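About Berkus

Berkus is a small company that tests robots on the work of the home and of the small workshop. We do not build robots and we do not sell them. Our customers are the people who want to buy or develop such machines, and they come to us with one question: can it do the chore yet, or not yet?

The company was founded by Mitra Asadi and Soudabeh Arabzadeh, who met at the engineering firm Mahmoudi. Mitra was responsible there for assembly lines, and Soudabeh for the repair of those lines when they stopped. Today we are nine people, with two test rooms and one office.

Household chores

Clothes are still difficult. A jacket has a different shape each time you take it, and the machine must find the collar again from the beginning. In our Dralloris program we give to every robot the same tasks of the wardrobe: open the door, hang one garment, take it out, close the door.

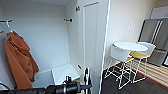
A garment on its hanger in the white wardrobe.

We have recorded over 2,000 attempts at these tasks. Our opinion after all of them is careful. A good machine can hang a jacket if it has plenty of time and the hanger is where it expects. It cannot yet do the laundry of a family in the evening, and we say this also to customers who hoped to hear another answer.

Shop-floor chores

Parts made of hard plastic or metal keep their shape, and for this reason many visitors think that the workshop is the easy half. We do not fully agree. A finger of a gripper can come to the correct place and push at a wrong angle, and a person feels this immediately in the hand. Many machines do not feel it. Soudabeh leads this part of our work and writes the notes on it.
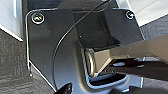
Flernament, 30 September 2022

From the notes of Soudabeh: "Black bracket with two screws, metal finger at the recess. For such work I look first at the contact and only after at the speed. A slow machine can be used at night. A machine that scratches the part cannot be used at all."

How we test

Every task is explained to the customer before we start, and a person from our team does it first by hand. We keep the ordinary things of a home in the test, as a wardrobe in real life is seldom prepared for a robot.

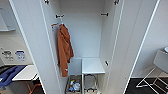 HOME AND STORAGE

The jacket hangs at the left, and a basket with plastic bottles and packaging stands on the floor of the wardrobe. For a person it is nothing special. For a machine, the sleeve and the basket are two more things to recognize and not to pull down.

A full test takes four days. At the end the customer receives a written report in plain language, together with all recordings, including the failed attempts. Each March we also open the test rooms to students of technical schools. Teachers who wish to bring a class can write to Mitra at the office.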